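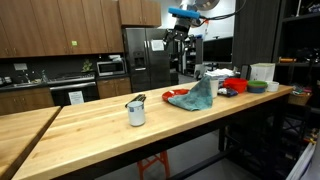 Plallia is putting out its first printed guide in April, and it's all about the one piece of furniture I can't seem to stop talking about – the big table next to the kitchen. The guide is called Mercado (Spanish for market, and if you've ever seen a shared table at the end of the day you'll know why we picked it). It's a short, friendly book about how to clear a long table that everybody uses for everything, and how to get it back to a state where you'd want to eat at it. I mean tables like the long one with the pale maple top, where a red plate sits half under a teal cloth and there's a small paint can parked on the same wood as the bowls. If that looks like your place, hello, we wrote this for you!

I'm Eduardo Bautista, and I started Plallia with Lâm Khổng after the two of us spent a whole winter arguing about a dish rack. We run small classes on everyday kitchen upkeep: washing up, putting away, looking after wood counters, that kind of thing. So far 984 people have taken one, and the question that comes up more than any other has nothing to do with ovens or drains. People want to know what to do with the table. They can clean a sink. They can wipe down a stove. But the table gets the cups and the mail and the toy cars and somebody's half-finished paint job, and they stand there with a cloth in one hand and don't know where to begin.

Mercado begins at one end. Pick the end nearest the sink and work away from it, and don't jump around. Lâm feels very strongly about this (I used to be a jumper, and I've been cured). Anything that holds food or drink goes first, then anything that belongs in another room, then paper. Cloths come off last because you're going to need one. The whole method fits on two pages, and the rest of the book is about the stuff that gets in the way, like the drawer that's too full to take anything back, or the box that came in last month and still has its lid on.

There's a chapter on bowls that I'm a little proud of. Most of us stack them while they still have something in the bottom, and then we're washing the outside of every bowl as well as the inside. Scrape first, stack second. If it's dry stuff like beans or nuts, tip it back into a jar with a lid before you do anything else, or you'll be picking it off the floor later. I say this as a man who has moved a refrigerator to get at one lentil.

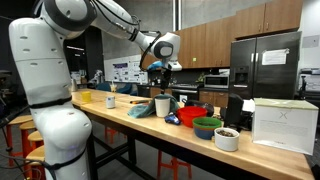 Do I need to buy special cleaning products to follow the guide?

Everything in it can be done with warm water, a little dish soap and two clean cloths, one for washing and one for drying. There's a page on oiling wood tops if yours needs it, and for that you'll want a food-safe oil, but the day-to-day clearing doesn't call for anything you don't already have under the sink.

I should say a bit more about wood, as it's the part people get nervous about. A butcher-block top can take a lot of use. What it doesn't like is a wet towel left lying on it overnight, or a cup that sits in its own puddle. We ask our classes to hang the cloth up as soon as they're done with it, on a hook or over the faucet, anywhere with air on both sides. Lâm tested this on an old board at home, leaving a damp cloth on one half for a weekend, and the board is now our favorite teaching aid. It's pretty ugly.

Paint cans get their own paragraph, too. They shouldn't share a table with dinner plates, and the opener shouldn't either. Put both on a tray and the tray goes to the garage or the closet or wherever you keep that sort of thing. If you're in the middle of a job and the kitchen table is the only table you've got, cover the end you're using with cardboard and keep the food at the other end. Not perfect! But we all live in real houses.

The other thing I hear a lot is that there's no time. So we had people in our spring class do the full clear at the end of their own long day, no warm-up, and the slowest of them was done in 14 minutes. She had three kids' worth of art supplies to deal with as well.

Toys and game controllers were where we disagreed the most while we were writing.

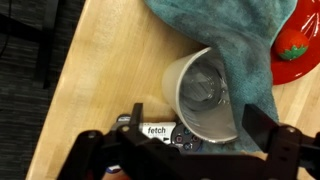

Lâm wanted them gone from the table entirely, every night, into a basket by the door. I thought that was asking a lot of anybody with a family. What we settled on is a single bin that lives under the table, and whatever is still out after supper goes in it, play food and all. You empty it when it's full. The kids in our test households took to the bin much faster than the grown-ups did, and one of them now charges her dad a quarter when his controller turns up in it.

Cups that have tipped over get picked up before you wipe, by the way, and checked for a second cup stuck inside. Pull nested cups apart before they go in the wash or the inner one won't get clean on the outside. It's a small thing, and I got it wrong for years.

Mercado will be sold through Plallia classes and by mail order starting in April. Reporters and bloggers who'd like an early copy, or who'd like me or Lâm to come and look at their table (we'll do it, we love it), can write to the Plallia office and ask for Eduardo. Mornings before ten are best.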